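Dicas da bancada: o que eu trouxe do dia aberto da Nastum (desmontar PC velho sem estragar nada)

Fui ao dia aberto da Nastum, em Vikolville, ver o braço robótico que desmonta computadores de secretária para reaproveitar peças. Ia pelo café e pela curiosidade, confesso. Voltei com duas folhas de notas e quase tudo serve para quem faz isto em casa, em cima da mesa da cozinha, com uma chave de fendas e pouca paciência.

Vai por ordem de como apontei, não por importância.

Primeiro: deitar a torre. Sempre. Lado aberto para cima. Eu trabalhei anos com a caixa em pé, a segurar com o joelho, parvoíce. Deitada, a placa fica na horizontal, os parafusos não caem para trás da fonte e vê-se tudo de cima.

Segundo: desligar da corrente antes de tirar a tampa, e depois carregar no botão de ligar uns segundos com o cabo fora. Quem fez a demonstração foi o Hicham Mansour e repetiu isto três vezes. E não abrir a fonte de alimentação, nunca, mesmo desligada. A fonte sai inteira e vai inteira para o electrão.

Terceiro: superfície dura, sem tapete, sem manta. Lá usam uma mesa de perfis metálicos com ranhuras. Em casa não é preciso tanto, uma tábua grande chega, mas atenção às ranhuras se tiverem uma mesa dessas - parafuso que entra ali é parafuso perdido. Tabuleiro de forno por baixo, resolvido.

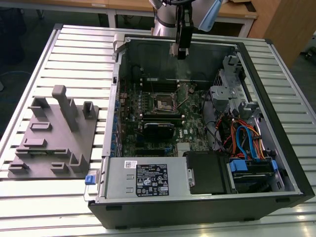 Hatem Hegazy
Responsável pela oficina de bairro Benmoussa e autor destas dicas

O socket do processador, na torre da Dell que estava na mesa, já se via sem dissipador por cima. Em casa é a parte que custa mais, por isso vão as notas todas:

- Ligar o PC 10 minutos antes de desmontar (antes! depois desliga-se tudo, ver acima). A pasta térmica amolece e o dissipador sai melhor.
- Desapertar em cruz, um bocadinho cada parafuso. Não tirar um inteiro e passar ao seguinte.
- Rodar ligeiramente para um lado e para o outro, sem puxar a direito.
- Limpar a pasta com álcool isopropílico e pano que não largue pelo. Papel de cozinha larga.
- Não tocar nos contactos do socket com os dedos. Nem com o pano.

Se o socket ficar vazio, tapar com a tampinha de plástico de origem. Não têm? Eu também nunca tenho. Uma caixinha pequena virada ao contrário, com fita na carcaça e nunca na placa.

Memórias. Foi disto que gostei mais. Ao lado da torre têm um suporte cinzento de plástico com encaixes de vários tamanhos, e num deles, comprido, assenta o módulo de memória. Coisa simples. Cheguei a casa e fiz uma versão com uma caixa de ovos e um bocado de cartão canelado. Feio mas funciona. A regra é cada peça ter o seu sitio e não se pousar nada em cima de nada.

Para tirar os módulos: abrir as patilhas, nas duas pontas quando há duas, e o módulo levanta. Pegar pelos bordos. Se não levanta não é força que falta, é uma patilha que não abriu bem. O robô faz igual, vem de cima a direito e devagar. Devagar mesmo, havia gente a bocejar na segunda fila. A Mirjam Jacobs, que estava ao meu lado, perguntou porque não aceleravam e o Hicham respondeu que uma patilha partida dá mais trabalho do que um minuto de espera. Tomei nota para mim, que já parti umas quantas.

Cabos. Fotografia com o telemóvel antes de desligar o primeiro. Depois outra. Puxar sempre pela ficha e não pelo fio. Nos cabos de dados há muitas vezes uma molazinha metálica, carrega-se e sai. E afastar o molho de fios da fonte para um lado com uma mola da roupa, das de madeira.

Cor azul: nestas caixas de marca as peças azuis de plástico costumam ser as que abrem sem ferramenta. Trincos, clipes da baía dos discos, por aí. Antes de ir buscar a chave de fendas, procurar azul. Poupa meia hora de nervos, eu que o diga.

Parafusos: forma de queques, um buraco para cada zona. Fonte, placa, discos. Quem tem íman de frigorífico pode pôr por baixo da forma se ela for metálica, não, esperem, se for de silicone. Na metálica depende do metal. Experimentem.

Discos: tirar e guardar, ou apagar bem antes de dar o PC a alguém. A Hannelore Pfeiffer levou um susto com isto em Março, deu um computador com as fotografias todas da família lá dentro. Devolveram-lhe o disco, teve sorte.

O que não copiar do robô: a ideia de fazer tudo com a mesma pinça. Em casa temos duas mãos, uma segura a caixa, a outra mexe. E boa luz de lado, porque de cima a nossa própria cabeça faz sombra.

Perguntaram-me na oficina se vale a pena ir ver. Vale, levem os miúdos mais crescidos e uma garrafa de água, a sala aquece. O próximo dia aberto é em Dezembro de 2025, inscrição na recepção da Nastum, com o Brahim Ait Ali. O estacionamento fica do lado de trás, a entrada da frente estava em obras quando lá fui.

Falta-me a parte das ventoinhas, tenho as notas no casaco que foi para lavar. Ponho aqui quando as encontar.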